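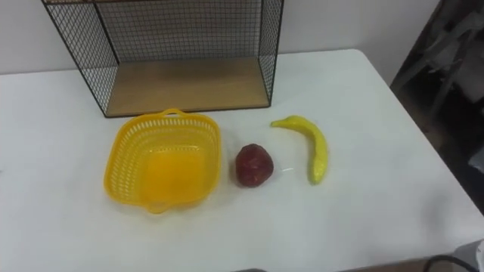 White table, black mesh shelf against the wall.

Urnus: a car care log from hot places

Hi, and thanks for stopping by! Urnus is a little dataset I keep on how cars hold up when they're parked in the sun all day. Mostly it's dashboards, wiper blades and door seals, plus whatever else cracks or fades while the owner is at work. I started it when my own dash split right down the middle (I'd had the car three summers) and I couldn't find plain numbers anywhere.

What's in it

There are 598 rows in cars.csv, one per car, and 433 of them have a follow-up check in checks.csv. Join the two on car_id. All the cars live in Sedgate or Cavley, and Cavley has way more covered parking, so please don't lump the towns together without looking at the parking column first!

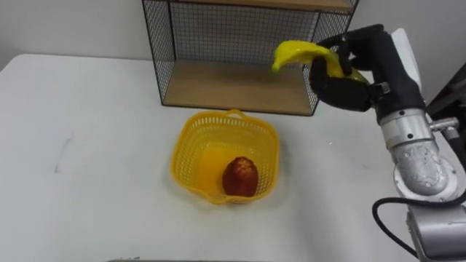 The wear score goes from 0 to 40, where 0 is like new and 40 means the part needs replacing. I score dash, blades and seals separately and never add them up. A blank means I didn't check that part. A zero is a real zero. I mixed those up in the first version, so if you grabbed it before June, grab it again.

Sunshade use is whatever the owner told me, and people are generous with themselves on that one. Cabin temperature comes from a cheap thermometer on the passenger seat, in Fahrenheit.

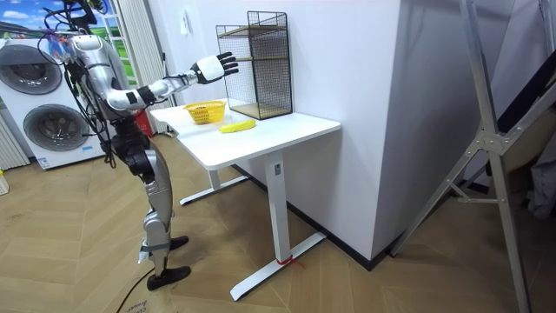
Page last changed: 1/16/26

Known problems

Pickups are thin on the ground in here, and convertibles are missing completely. The Tsuchiya rows (that's the parking garage in Cavley, lower level) have shade marked "full" even for the spots by the ramp, which get sun until lunch. I'm fixing those by hand and it's slow going.

Using it

Take it, chart it, put it in your class project, just mention Urnus somewhere. If you find a row that looks off, open an issue with the car_id and I'll dig out my notes. Please don't send me license plates, I don't keep them and I'd only have to delete your message.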